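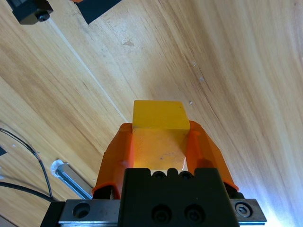 A yellow wooden block on a honey-colored tabletop.

Tenesgate revises rules for small wooden parts
10/03/2023

Tenesgate has published a revised purchasing standard for small wooden parts used in classrooms and play areas. It replaces the version in force in its schools and takes effect in June.

The new text sets a moisture limit for finished pieces at delivery and requires suppliers to keep batch records for 5 years. Painted and stained parts must be tested for color transfer under both dry and damp rubbing. Unfinished parts are exempt from the rubbing test but remain subject to the limits on splinters and edge radius.

Suppliers must submit one sample set for every 500 sets shipped. The earlier version asked for a single set per order, whatever the size of the order.

Comments were received from 26 parties, including the sawmill operator Magalhães and the coatings firm Ditosau. Most concerned the cost of repeat testing for short production runs. A request to accept test reports from the previous year was adopted in part, for unpainted hardwood only.

"The drying schedule is where most rejected batches go wrong," said Pauline Sedgwick, who edited the standard. Stock already held at the Arside warehouse, almost 1,384 sets, may be issued under the old rules until it runs out.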